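Clulard 1000 Dehumidifier: Two Summers in a Damp Basement

I bought the Clulard 1000 to replace a smaller Wurnel unit that had stopped pulling much of anything out of the air. It has now run through two full summers in the basement of our house, which was built into a slope and takes on moisture along the uphill wall from May until the leaves are down. I held off on writing a review because most of what goes wrong with a dehumidifier goes wrong in the second year. I would rather report on that than on how nice the box was.

The short version is that it does the job, it is louder than I wanted, and I would buy it again if the drain fitting were better. The long version follows.

Setup

The unit comes with the casters off. They push into sockets on the bottom and take some force. One of mine would not seat until I laid the whole thing on its side on a blanket and leaned on it. The manual says to let the unit stand upright for a day after it has been tipped, so I lost a day to that. Put the casters on with the unit tipped back against your knee if you can manage it.

The cord is shorter than the one on the Wurnel. My outlet is near the stairs and the floor drain is at the other end of the room, so I had to choose which one to be close to. I chose the outlet and ran a longer hose. You should not run one of these on a light extension cord, and the manual is clear about that.

The controls are a row of push buttons and a small display. There is a target humidity setting, two fan speeds, a timer and a continuous mode. The display shows the current humidity when you are not changing anything. It dims after a minute, which I like, as the old one lit up the bottom of the stairs all night.

How well it dries

I have a separate humidity gauge, a cheap one made by Song that hangs on a nail at the far end from the dehumidifier. Before I started, in June of the first year, the basement smelled the way basements do, and cardboard boxes felt soft to the hand. I set the Clulard to 50 percent and left it on high. The smell was mostly gone by the end of the first week. The boxes took longer to stiffen up, and a few I just threw out.

The number on the unit's display and the number on the gauge do not agree. The unit always reads lower. I assume the air right next to it is drier than the air across the room. If you have a long basement, set the target lower than what you want and check it with something else. I settled on 45, and that keeps the far end where I want it.

In the worst stretch of July the bucket filled twice a day. In a dry September it might go four days. By November I turn it off, clean it and push it into the corner.

It does not do well in the cold. Below the mid fifties it goes into defrost so often that it hardly runs. The manual says as much. If you need something for an unheated garage in winter, this is the wrong kind of machine and you should look at a desiccant model.

Noise

On low speed it is a steady hum with a little rattle in it. On high you would not want to watch television in the same room. In our living room, directly over it, I can hear the compressor kick on if the house is quiet. My desk is down there as well, and I have gotten into the habit of putting the fan on low in the morning and back to high when I go up for supper.

The rattle was the side grille. I put a strip of felt tape behind the top edge and that took care of most of it. The hum through the floor got better when I set the unit on a rubber mat, the kind sold for washing machines.

The bucket

The bucket slides out of the front. It has a handle that folds down flat, and the handle is good. The opening is not. There is no real spout, so if you pour at any speed the water comes over the side. I carry it to the utility sink with both hands and pour slowly from the corner. An older person or anyone with bad wrists will not enjoy this, and I would count it as the best reason to use a hose.

There is a float in the bucket that shuts the unit off when it is full. Mine stuck once in the second summer. Nothing spilled, the unit simply thought it was full when it was empty. There was some slime on the pivot. I cleaned it with dish soap and an old toothbrush and it has been fine.

The drain hose

This is my main complaint. The hose connects at the back, low down, with a plastic threaded fitting. The threads are shallow and easy to cross. I crossed them the first time and had a slow drip down the back of the case that I did not notice until the mat was wet. A rubber washer is supplied, but it is thin. I swapped it for a thicker garden hose washer and tightened by hand only, and I have had no drip since.

The hose has to run downhill the whole way. There is no pump. With the outlet as low as it is, you do not get much drop to work with over a long run, and any hump in the hose will hold water and back it up. I put the unit up on two concrete blocks with the mat on top, which gave me enough slope. Clulard sells a stand for this. I looked at it and kept the blocks.

If you have no floor drain, you will be emptying the bucket or buying a separate condensate pump. Some of the larger units from Alix have a pump built in. They cost a good deal more, and a pump is one more thing to fail, but I can see paying for it in a house where the nearest drain is a sink.

Cleaning

The filter is behind the rear grille and slides out sideways. It takes a minute. I rinse it in the sink and let it dry before it goes back. The display has a light that comes on to remind you, and as far as I can tell it goes by hours and not by how dirty the filter is. Mine needs it sooner than the light says because I do some sanding down there.

Once a year I take the rear grille off and go over the coils with a soft brush and a vacuum. Four screws hold it. Two of them are a different length from the others, so keep track of which came from where.

Running cost

It uses more power than the Wurnel did, and it dries more. On our bill the summer months went up enough to see. I have not tried to work it out to the dollar. Closing the basement windows made more difference than any setting on the machine. I used to open them on warm days thinking it would air the place out, and all that did was bring in more water for the unit to take back out.

Before you buy, it is worth walking around the outside of the house in a hard rain. I found one downspout emptying right against the foundation. An eight-dollar extension on that did as much as the first month of running the dehumidifier. A machine like this takes care of damp air and will not take care of a leak.

Size and where to put it

It is a big unit, taller than I pictured from the listing. It needs open space at the back and on the air outlet side. Mine stands a foot and a half off the wall. Shelving companies like to show these tucked under a bench, and I would not do that. 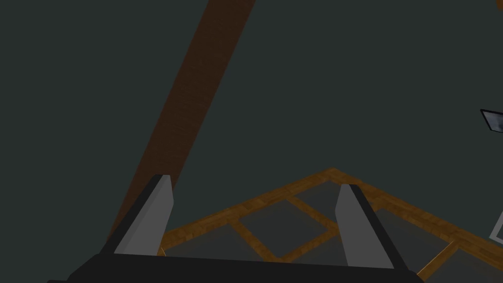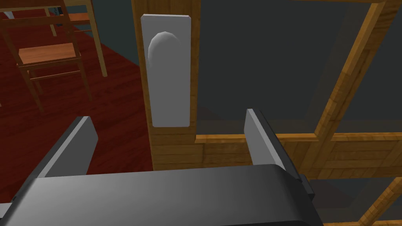 Gray gripper fingers over the dark body. 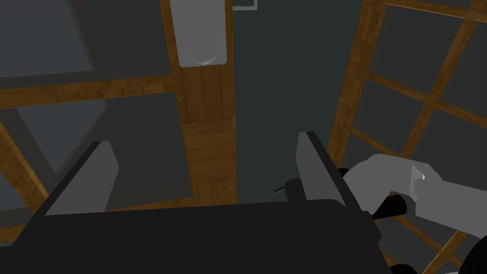
The casters roll fine on smooth concrete and badly on anything else. Going over the edge of the mat I have to lift one end. With a full bucket it is heavy enough that I empty it first.

After two summers

The case has yellowed slightly on top. The buttons all still work. The timer forgets its setting if the power goes out, but the target humidity comes back by itself when the power returns, and that matters more. We had an outage of several hours in August and I came home to find it running again at 45.

The compressor sounds the same as when it was new. The fan has picked up a faint tick on low that comes and goes. I have not opened it up to look for the cause. The warranty on the sealed parts is longer than on the rest of it, so check your paperwork and keep the receipt, as they do ask for it. I called once about the drain washer and waited on hold for 30 minutes. The person who picked up was polite and mailed me another of the same thin washers.

I looked at the smaller Clulard 500 for my sister's crawl space. It has the same controls and the same fitting at the back, with a smaller bucket. For one closed room it should be plenty. For an open basement I would get the 1000 and run it on low more of the time.

Good: dries well, simple controls, restarts after an outage, easy filter.

Bad: drain fitting, no spout on the bucket, noise on high, short cord.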